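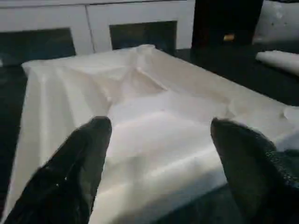
Montri Paisan would like to know when a machine will fold a bed sheet in the time it takes him to boil a kettle, and he doubts he will see it before he retires. "They have been telling me two years for ten years," he said at the Kereama laundry in Plendale, where the question has become more than idle talk.

Delivier, the firm behind a folding trial that has been running since the spring, put out its first set of figures this month. Its two-fingered arms made 2,148 attempts at flat cloth: sheets, table covers, pillowcases and tea towels. The firm says 68 per cent ended in what it calls an acceptable fold.

That is a better score than many in the trade expected. It is also a score that needs reading with care. An "acceptable fold", according to the notes at the back of the report, is one where the edges meet to within the width of a hand. Anyone who has stacked sheets in a hotel cupboard will know what a pile of those looks like by the tenth one.

The sheets are the weak point. Tea towels and pillowcases did well and pulled the total up. For anything big enough to hang over the side of a table, the success rate fell to 31 per cent, and the report gives that number one line in a table near the end.

Cloth is awkward for machines. A box has corners that stay where they are. A sheet dropped on a table lands in a new heap every time, with creases running where they like and the corners tucked under or dangling. Before it can fold anything, the arm has to find an edge, take hold of one layer and leave the one beneath alone. Pale, slightly shiny fabric makes matters worse, as the bright patches can hide the very ridges the software is looking for.

Juniper Ambrose, speaking for Delivier, said the results should be seen as a starting point. She said the arms had been slow in the first weeks and were quicker now, and that the firm expected to pass 1,000 clean sheet folds in a row "in the not too distant future". Asked for a month, she said December had been mentioned but that she would not want to be held to it.

Speed is the other matter. The report gives no average time per item. Staff at Kereama who have watched the trial say a single sheet can take several minutes, and that a person often steps in to shake it out and lay it down again. The report does not say whether those sheets were counted as one attempt or two. Ambrose said she would check.

None of this has stopped talk of a home version. Delivier has shown buyers a plan for a table-top unit under the name Plurkumham, meant for a spare room or a large kitchen. There is no price yet. There is also no word on who gets the washing from the drum to the table, or who carries the folded pile upstairs — two jobs most households would count as part of the chore.

Kereama says it has made no decision on buying. Its folding room still runs two shifts, and it is advertising for another pair of hands, with a start time of six in the morning.

Paisan has offered to race the arm with a king-size fitted sheet. Fitted sheets were left out of the trial.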